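MINDLOW ALLOTMENT SOCIETY

Minutes of the general meeting held in the Rundden Lane reading room, May 27, 2024

Present: the Chair, the Secretary (minutes), the Water Officer, the Shop Manager, and plot holders as per the signing-in sheet, which was last seen under the biscuits.

Apologies: the holder of Plot 84, who sent a note, and the holder of the plot next to it, who sent a longer note about the holder of Plot 84.

1. Minutes of the last meeting

Agreed as a true record, with one change. Under Item 6, "heated debate" to read "debate". The Secretary made the change in pencil and reserves an opinion.

2. Matters arising

The gate. The new padlock has been fitted and works. The old code no longer opens it, and plot holders who have been climbing over are asked to collect the new code from the shop. The Chair pointed out that the hinge side is not meant to take the weight of an adult with a bag of potatoes.

The noticeboard. Still leaning. A member offered a post. Another member said it was his post. Carried forward.

The goat. No further sightings.

3. Water

The Water Officer reported that the bill for the last quarter came to £209, against £70 for the quarter before. He had walked the whole line of the main pipe and found the trough by the Kerkow hedge running over day and night from a stuck float valve. The valve has been changed. He thanked the member who had noticed the trough overflowing in the early spring and had kindly planted watercress beneath it.

It was asked whether the cress could stay. It was felt that it would settle the question itself over the summer.

A proposal to ban hosepipes between noon and four was put forward, seconded, spoken against at length by three people with hosepipes, and lost. A weaker proposal, that hoses should not be left running unattended, was carried. The Secretary was asked to record that one member abstained and then left to turn something off.

4. Plots and the waiting list

Two plots have come free. The first is on the lower path and in good heart. The second has a shed on it which the outgoing tenant describes as "sound". The Chair has been inside and describes it as "outdoors". Both plots will be offered to the next names on the list.

Plot 84 was discussed. The bindweed has now crossed the path and reached the compost bays. The tenant's note explained that the plot is being managed for wildlife. Members in the neighbouring row said that the wildlife had moved in with them and eaten the peas. A second letter will be sent, firmer than the first, with a date for inspection.

5. Raised beds

The meeting moved to the layout of the new raised beds on the old bonfire ground. There are two plans. Plan A sets the beds end to end along the fence, with one wide path for barrows. Plan B puts them in a grid, with narrow paths between, which gives more growing space and less room for anyone wishing to leave.

The Chair tried to show both plans using a box of toy bricks, with red for beds, green for compost and the table for everything else. Members at the back asked whether the red one was to scale. It was not. Members at the front moved the bricks about while the Chair was facing the other way, so that for some minutes the meeting was discussing a Plan C which put the compost hard up against a bed with no way round it.

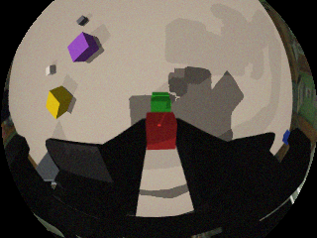
Red block with the green one touching it.

Plan C found some favour, chiefly among those with long arms. The Shop Manager asked how a barrow would reach the compost. It was suggested that the compost could be thrown. The Chair ruled Plan C out of order and put the bricks back in their box.

On a show of hands Plan A was carried. Supporters of Plan B asked for a recount, which produced the same result and a slightly worse mood. Timber will be ordered from Esfahani's yard, whose quote was the lower of the 2 received and the only one that could be read. Work to start in September, once the ground has been cleared of nails.

6. The shop

The Shop Manager reported steady sales of onion sets, canes and chicken manure pellets. Netting has sold out. Slug pellets will not be restocked, following the vote last year, and members are asked to stop enquiring at the counter in a lowered voice.

The till was short again, though by less. The honesty box was over. The Shop Manager believes these facts are related and will look into it.

Credit will no longer be given. Members with a page in the blue book are asked to settle up before the show. Members with more than one page know who they are.

7. Summer show

Classes will be as last year, apart from the following.

The heaviest marrow must be weighed without its trolley.

"Any other vegetable" will be split into "Any other root" and "Any other vegetable, not root". Rhubarb may be entered as a fruit or a vegetable but no longer as both on the same day.

The scarecrow class will return. Entries must not resemble members of the Society. The Chair asked that this be underlined. It has been, on the Secretary's own copy.

The judge from Kerkow has agreed to come back, on the understanding that parking will be nearer the gate and that results will be announced after the judge has gone.

8. Any other business

A member asked who had been borrowing the good wheelbarrow. There was a pause. The good wheelbarrow is to be returned to the shed by the weekend, with its own wheel.

A member asked if dogs were allowed on the site. They are, on a lead. The member asked if this applied to his dog. It does.

Thanks were given for the lemon cake. Views on the seed cake were noted.

9. Next meeting

In September, in the reading room, the date to be put on the noticeboard if it is still standing and on the shop door if it is not.

Actions

Chair: second letter to Plot 84; timber order.
Water Officer: check all float valves; padlock for the stopcock.
Shop Manager: till and honesty box; reorder netting.
Secretary: show schedule to the printer; find the signing-in sheet.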